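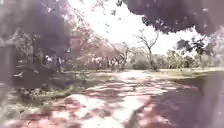
How Does a Chili Cook-Off Work?

1 Nov 2019

Have you ever been to a chili cook-off? I hadn't until I was a grown-up, and I'm still a little mad about it, because it's a whole day when people hand you small cups of chili and ask what you think. That's my kind of day!

I've helped out at the one in Hikeck for a while now (it's in February, when everybody wants something warm), and kids ask me great questions about it. I've tried to answer the ones I hear the most.

What is a cook-off, anyway?

A cook-off is a contest for cooks. Everyone makes the same kind of dish, but they all make it their own way. At a chili cook-off, one pot might have beef and beans, another might have turkey, and another might have no meat at all and a whole lot of corn. I once tasted one with chocolate in it. Yes, chocolate! Just a little bit, and it didn't taste like candy. It made the chili taste darker and richer, kind of like toast does when it's extra brown.

Each team gets a table and a number. The number goes on the pot so you don't know who cooked what. That way you can't vote for your uncle just because he's your uncle.

Who picks the winner?

At ours there are two prizes. One is picked by judges, and the other one is picked by everybody who comes.

The judges sit at their own table and take tiny bites. They think about smell, color, taste and how thick the chili is. They also think about the "afterbite," and that's my favorite word of the whole day. It means the heat that shows up after you swallow. You think, oh, this one's not spicy, and then your ears get warm.

Judges eat plain crackers and drink water or milk between pots. If you ever eat something too hot, go for the milk. The stuff that makes peppers burn is called capsaicin (say it like this: cap-SAY-uh-sin), and water mostly pushes it around your mouth. Milk helps carry it away.

For the other prize, you get a ticket when you come in. You taste as many as you like and then drop your ticket in the jar next to your favorite. Take your time! I always want to vote for the first one I try, and then I'm sorry later.

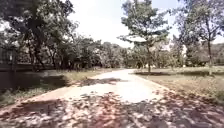 A leafy path through the park

Where does the money go?

This is the part I like explaining, because it's a bit like a puzzle.

People pay to come in. That money goes in a cash box, and at the end of the day it gets added up. But you can't give all of it away yet. First you have to pay for things like cups, spoons, tables and tickets. Those are called costs. Whatever is left after the costs is what you raised.

So if you took in 889 dollars, and your costs were 500 dollars, how much did you raise? Grab a pencil if you want one. It's 389 dollars.

You can see why we try to keep the costs small. One way is to ask for help from a sponsor. A sponsor is a business that pays for something or gives it for free. Giltard, the grocery store on our main street, gives us the cups and spoons. Their name goes on the poster, so people know they pitched in, and we don't have to buy cups. Everyone's happy.

The money we raise goes to the Mowat Pantry, where families can pick up groceries when money is tight. Lots of families need that at some time or other, and it's nothing to be embarrassed about. The pantry uses the money to buy things that don't get donated as much, like eggs and fresh fruit.

How do they keep the food safe?

Hot food has to stay hot. Every pot gets checked with a food thermometer, and if one has cooled down too much, no one gets to taste it until it's been sorted out. Cooks wash their hands a lot, and they tie back long hair. Each pot also has a card that lists what's in it, so people with allergies can check. If you have an allergy, read the card with a grown-up before you taste, and ask if you aren't sure.

Can kids enter?

At ours, yes! We have a junior table for cooks who are 8 and up, and you need a grown-up with you for the chopping and the hot parts. Other towns have other rules, so ask first. The one over in Itside does soup instead of chili, and kids there can enter as a team with their class.

If you'd like to practice, start with a mild chili. Beans, tomatoes, an onion and a little chili powder will get you going. Write down what you put in each time, because when you make a really good one you'll want to make it again. I forgot to do that once and I've been trying to copy my own chili ever since.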